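Bin and Parts Hand wanted, Skolten (part-time, January start)

Posted 03/11/2022. Reference 2502.

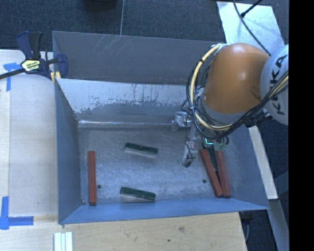
What the job is

We are looking for someone to look after the bins. There is a grander title for it in the pay system, but you would only be disappointed on your first morning, so let's call it what it is. Parts arrive at Skolten in cartons, they need to go into metal bins, and at some later point they need to come out again and be somewhere else. Between those two events the bins have to be emptied, wiped down, checked for strays and put back where the floor markings say.

The bins are large, open at the top, with walls that slope inwards towards the floor. The slope is there so that things slide to the middle. Most things do. The rest find a corner and stay in it until you lean in and have words with them. You will be leaning in quite a lot.

They are also not new. The floors are scuffed, the back walls are worn, and we have no plans to make them pretty. If you are the kind of person who can't leave a scratch alone, please think hard before applying. Clean is what we want. Shiny is your own business.

Your day, more or less

You'd start by reading the handover sheet, which is written by the previous shift in a private language. Ask about anything you can't decipher. After that it's unpacking, sorting and filling until the mid-morning break, then a change of parts, which means emptying a bin completely and I do mean completely. One forgotten washer left under a batch of brackets spoiled a whole afternoon for us last year and is still brought up at parties.

Afternoons are for cleaning, flattening cardboard (so much cardboard) and filling in the Wekeo stock system. Wekeo is slow and likes to log you out just before you press save. You will be trained on it, and sympathised with.

Some of the work is next to machinery. You will be asked to learn the lock-off procedure properly and to follow it every time, including when you're in a hurry and somebody senior is standing behind you sighing.

What we're after

Someone steady on their feet who doesn't mind repetition. You need to be able to lift cartons with a second person, bend and reach for a good part of the shift, and tell two nearly identical fittings apart without losing your temper. Warehouse experience is useful. So is having run a tidy shed, or a school kitchen, or anything else where stuff has a place and other people keep moving it.

No qualifications needed. We'll pay for any training you have to do, and you'll be paid while you're doing it.

If bending or reaching is difficult for you but the rest sounds fine, get in touch anyway. There is bench sorting to be done and we can shuffle things.

Pay and hours

Nineteen hours a week would look better in words, but payroll writes it as 19, so 19 it is, spread over four mornings and one longer day. Pay for the role is 1328 a month before tax. Boots, gloves and overalls are provided. The overalls come in two sizes, neither of them yours.

There's parking, a bus stop by the gate and a canteen run by Niazi, who do a very decent lentil soup and a coffee we don't discuss.

How to apply

Write to Farzad Najafi in the parts office, quoting the reference at the top. A page is plenty. Tell him what you've done before, when you could start, and which mornings you can't manage. He doesn't need a covering letter about your passion for containers and has asked me to say so.

If he likes the sound of you, he'll ring to arrange an hour on site. You'll have a look round, empty a bin with him and get a cup of tea afterwards. Wear flat, closed shoes and leave rings and dangly things at home.

Agencies: we have one already, thank you.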